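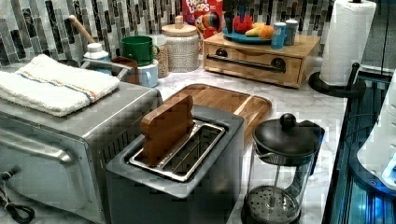
Lamduan says the cereal should go in the tall cupboard with the flour and the canister should come forward, where a hand can get to it. Her note on the November sheet also says the counter is too full for anyone to make breakfast on, and that if we want a proper practice kitchen we should stop storing things on the part people use.

I agree with most of it. The cereal is staying out for now. People look for the box first thing, and when it was in the cupboard last month they opened every door before they asked. The Froot Loops can lean at the back over the little drawer box. It takes up hardly any depth there.

Canister: moving it is fine with me. The lid knob is small and I would like to see someone with a stiff hand try it before we decide how far forward.

Breakfast corner, notes from this morning

Started at 6, before the others were in, to get the layout down on paper. Station is the same order as the plan: toaster oven on the left, slot toaster in the middle, French press on the right. The board goes behind the toaster. I had it in front for a while and kept setting the press down half on it and half off, so back it went.

Wooden toast. The block is the right shape, rounded at the top, and it stands up properly in the steel insert. Without the insert it leaned over and I had to fish for it. Two things to do: sand the bottom corners a little more, and make a second block in a paler wood so we have a "before" and an "after" slice. Offcuts are in the bin under the bench saw. Do not oil them until we have settled whether they get washed every day or only wiped.

Toaster stays unplugged for all of this. I have put that on the sheet in large letters. The cord gets wound and tied when the station is not in use.

Toaster oven. The towel lives folded on top and that is also fine as long as the oven is cold and unplugged. For any session with real heat the towel goes on the rail by the sink and the oven top is kept clear. Lynch wanted a hook on the side of the oven. I said no to drilling it. A magnet hook might hold on the brushed steel or might not, will try one from the drawer at Nesgate when I am over there next.

The towel fold: long way first, then in half, striped edge showing. It sounds fussy but when everyone folds it differently we lose ten minutes talking about towels.

French press. Plunger sticks on the way down in the last inch. Took it apart, rinsed the mesh, put it back, no better. I think the rod is slightly out of true. Cold water only in it until that is sorted, and no coffee grounds, which get into the mesh and then all over the sink. If it can't be fixed I will order another. Sinik lists one in the same size, and I would keep the old one for the plunger practice, where a bit of resistance does no harm.

Drawer box. The handle is much longer than a drawer that size needs – that was on purpose, so it can be pulled with a whole hand or a wrist loop. Works well. The trouble is that the box slides forward with the drawer when it is pulled hard. Options are rubber feet, a strip of shelf liner, or weight inside. Tried shelf liner today and it held for ordinary pulls. With a sharp tug it still crept. Rubber feet next.

I don't want the box screwed down. The marble isn't ours to drill either.

Fruit and cups. Apple, banana and orange go on the blue plate, plate on top of the box, cups next to it. When the box moves the orange rolls, so this is really the same problem as above. A plate with a higher rim would help in the meantime. Lamduan has one at home she will bring in.

Height of the box top is good for seated people if the chair is pushed right up, less good if it isn't. Need to measure the reach with the footrests down. I did it with the tape bent round the toaster and don't trust the number.

Budget line for this corner is 500 and we have spent 55 of it, all on the insert and the drawer handle. Plenty left for a press and some feet. The 3000 for the sink end is separate, please don't charge kitchen odds and ends to it.

To do

Rubber feet for drawer box, four small ones
Sand toast block, cut second one
Magnet hook test
Straighten or replace plunger rod
Ask Tundano if the washable labels come in a bigger size
Canister lid trial, with Lamduan
Measure reach again, chair in, footrests down

Stopped at noon. Layout sketch is taped inside the front cover of this book.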